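4. Lighting Rules for Wrist-Camera Recording

4.1 Why a lighting section at all

Most written guidance on collecting manipulation data says a good deal about joint limits, calibration and operator training, and then gives light a single line: "keep lighting consistent." We wrote that line ourselves in the first draft of the Arkgate protocol, and it lasted until our second site came on. The second site had large windows. Its operators were careful people, they followed every rule we had given them, and their recordings looked nothing like ours. Neither set was wrong. The rule simply had nothing in it that a person could follow.

What we propose in its place is a short set of rules that an operator can apply at the table, without a light meter and without stopping the session for more than a moment. We are quite excited about how far such plain rules can go. They cost almost nothing, they can be taught in an afternoon, and they leave a written record that people who use the data later can search.

We also want to be clear about what these rules are for. Sunlight, shadow and glare belong in a household data set, because homes have all of them. A policy trained only under ceiling panels will meet its first sunny kitchen unprepared. Our aim is to let the light in and write down what it was doing.

4.2 Three conditions

The protocol sorts every episode into one of 3 lighting conditions. "Even" means that no direct sun reaches the work area and no lamp casts a hard-edged shadow on it. "Mixed" means that hard-edged light or shadow is present on the work surface but does not touch the object being handled. "Direct" means that a hard-edged patch of light falls on the object itself, or that a glare spot on the object hides part of its surface from the wrist camera.

The operator chooses the condition before the episode begins and confirms it when the episode ends. If the two differ, both are kept. Early on we asked for a single label, chosen at the end, and found that operators tended to remember the last thing they had looked at. Keeping both labels takes one extra key press and preserves the fact that the light changed.

Labels are assigned from the wrist view, on the operator's monitor, and never from where the operator is standing. This is the rule new operators break most often. A glossy surface can look perfectly calm from a chair and be washed out from the wrist, since the two viewpoints catch different reflections. Remo Zuccaro, who trained the operators at our Huster site, began each session by having people sit down, guess the label, and then turn to the monitor. We have since written his exercise into the training sheet.

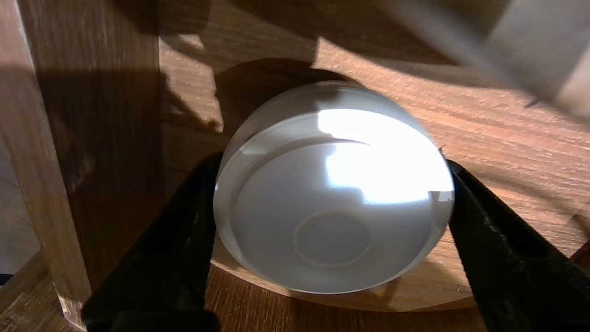 Figure 4. Wrist view with an upturned bowl between the gripper fingers. Lighting condition: direct.

Glossy tableware deserves a rule of its own, and we were slow to see it. Under the first draft, an operator could mark an episode "mixed" whenever the sun fell mainly on the table, and many did so in good faith. Figure 4 shows why the object has to decide the label. There is plenty of sun on the tabletop, with a broad shadow lying next to it, and on that evidence alone the episode would count as mixed. But the glare on the upper right of the bowl takes away surface detail there, while the foot ring, down in the shaded part, remains crisp. Under the current rule this is a direct episode, with no further discussion needed. The same view also shows how uneven the loss can be: a method that finds the bowl by its foot ring has good material to work with, and one that depends on shading across the whole dome does not. We therefore ask operators to add a short note naming the part of the object that is affected, in words, such as "glare, upper right."

4.3 Rules for shiny and pale objects

The following rules apply whenever the object is glazed, polished, see-through or close to white. They are written as they appear in the protocol, with our comments after each.

Rule 4.3a. Set exposure on the work surface with the object in place, and lock it before the first approach. Automatic exposure is a fine thing on a phone. In a wrist view it reacts to the object filling more of the image during the approach, so that the table seems to darken as the gripper comes near. A model can pick up on this as a cue for distance. It may even do well with it, until someone brings a dark mug.

Rule 4.3b. Do not move the object to escape glare. If the task calls for a bowl in a given place, it stays in that place. Operators want to produce nice recordings, and shifting an object slightly is a very natural thing to do. Over many episodes, though, it quietly removes exactly the cases that the direct condition is meant to hold.

Rule 4.3c. Record one still view from the wrist, with the gripper clear of the object, before each block of episodes. The still gives later readers something to compare against when they want to know which dark shape is a shadow and which is a finger. With black fingers, as on our grippers, this matters more than we expected. Where the inner face of a finger is in deep shadow, its edge can be hard to trace, and annotators asked for the stills before we had thought to offer them.

Rule 4.3d. Never use a bright patch as a placement target. Instructions such as "put it down in the sunny spot" crept into our spoken prompts because they were short and everyone in the room understood them. An hour later the spot was somewhere else. Prompts should name a fixed thing: a stand, a tray, a corner of the table.

Rule 4.3e. Leave a failed grasp in the record, with its label. If the operator believes that glare or shadow contributed, this goes in the note as an opinion and is marked as one. The protocol does not ask operators to diagnose failures. It asks them to say what they saw.

4.4 Shadows from things outside the view

A shadow that moves with the arm differs from one that stays still, and both differ from one that drifts with the sun. The protocol treats them separately. Arm shadows need no note, as they are present in nearly every episode recorded under a strong light. Fixed shadows from shelves, window frames or nearby furniture are noted once per block. Drifting shadows are covered by the start and end labels, and if a drifting edge crosses the object during an episode, the operator adds the word "crossing."

We considered asking for a sketch of the room with its windows marked. Panagiotis Matić argued strongly for it, and he was right that the sketches helped when we had them. They were also drawn with wildly different amounts of care, and several went out of date when tables were moved. The compromise is a single line at the top of each block giving the direction of the main light as seen from the wrist view at rest: upper left, upper right, lower left, lower right, overhead, or none. Annotators learned to use this line very quickly, and it has turned out to be the most frequently consulted field in the log.

4.5 Trying the rules out

We tried the rules on a set of 166 episodes recorded at the Huster and Costa sites in January, when the sun is low and reaches well into both rooms. Each episode was labeled by its operator under the rules above, then labeled again by a second person who saw only the wrist recording. The two agreed on the start label in 118 of the episodes. That leaves 48 disagreements, and reading through them was the most useful thing we did in the whole study.

The largest group concerned pale objects with a soft highlight. Operators called these even, and second labelers called them direct. Our definition had said "a glare spot on the object," without the words "hides part of its surface." Adding those words gave both groups the same question to answer. A smaller group of 20 came down to episodes in which the label had been chosen from the chair. These were what led us to move the monitor rule from an appendix to the front of the section, where it now stands.

We have not repeated the trial with the revised wording, and we would be very glad to see another group do so in a room unlike ours. Summer light, colored lamps and rooms with mirrors are all untested. So are grippers with pale or reflective fingers, which would call for their own version of Rule 4.3c.

4.6 Using the labels

Groups who receive the data should resist the urge to drop the direct episodes as a cleaning step. We suggest reporting results for each condition separately, even when a single overall figure is also given, and stating how many episodes of each kind were used for training. Where training and test sets are drawn from the same block, the shared light direction should be stated too, as a model tested under the very light it learned from has been given an easier job than its score suggests.

The labels can also guide further recording. At Costa, operators look at the totals before planning the next block and choose a time of day that fills the thinnest column. It is a simple habit, and it has made them keen observers of their own room. The logging template used by both sites, version 2022-10-13, includes the label fields, the light direction line and the free note, and can be copied onto paper where no terminal is at hand. Sites that adapt it should keep the field names unchanged so that logs can be merged.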